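**March, mid-morning – medicine bottles, long white table**

Finally got into the bottle sorting and I love it! Amber glass with white caps everywhere, so the labels do all the work. The small ones are the fun part – they look like twins until you turn them around.
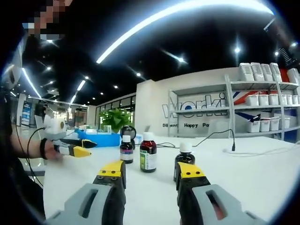
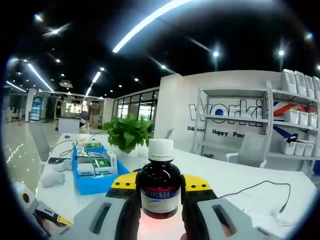
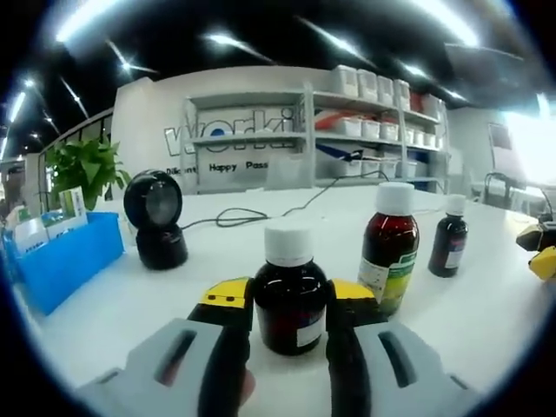
Amber bottles on the white table, Jara set.

Boxes stay in the blue tray, bottles go straight on the table. Emiliano Fuentealba wants the Jara list split by cap size, which I think is a great idea (45 entries so far, 3 still missing a label translation). I'd also like a column for glass color – the reddish-brown against the darker amber is such a nice difference.

To do: measure the caps, ask Emiliano about the Basta list.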